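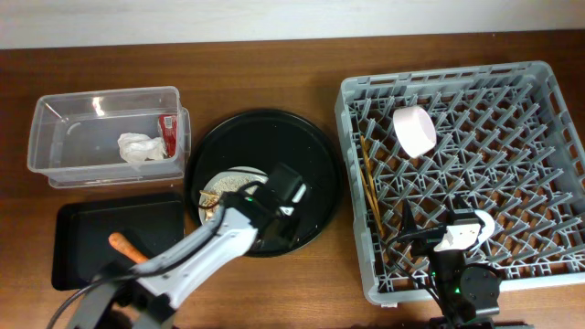 28 August 2019

Clearing up after a meal, table layout, second version. Same order as the sheet we drew up in June except that the clear bin has moved to the far left, back against the wall. Trash goes in there. Dishes end up in the gray rack on the right. The round black tray stays in the middle and is where the dirty plate starts.

Settings for today:
Plate: white, crumbs and scraps left on, nothing wiped off first.
Bin: open, no liner. Paper napkin and the small red-and-white packet go in it.
Rack: pink cup on its side, chopsticks along the left inner edge.
Black rectangular tray: front left, for the orange carrot-shaped piece. It should not go in the bin with the scraps. This was unclear in the Callivmont notes and two of us had been doing it differently.

Scraps come off before the plate goes anywhere. Large pieces first, then tip the plate over the bin for the crumbs. Don't tip it over the round tray. That tray is glossy and already speckled, and small crumbs are hard to find on it afterward.

The rack takes up more of the table than I would like. Measured 30 cm from the plate to the nearest row of tines, fine for the plate, a bit tight for the cup if it comes in from the same side. The diagonal dividers hold a plate well enough but chopsticks lie wherever they land. Brestville has a rack with a separate holder for them — ask if we can borrow it for a week before buying anything.

The clear bin is light and slides if you lean something on the rim. Tried a strip of rubber matting under it yesterday and took it out again, it bunched up. Will try a thinner piece.

Running total for the clearing log is 1,560 entries, 69 of them with this layout. The old layout is closed as of this morning, please don't add to it.

To do:
— Replace the napkins, we are down to the last pack
— Rewrite the carrot line on the Otasdale sheet so it matches the above
— Wipe the table down with a damp cloth, no spray on the wood
— Send the measurements to Akande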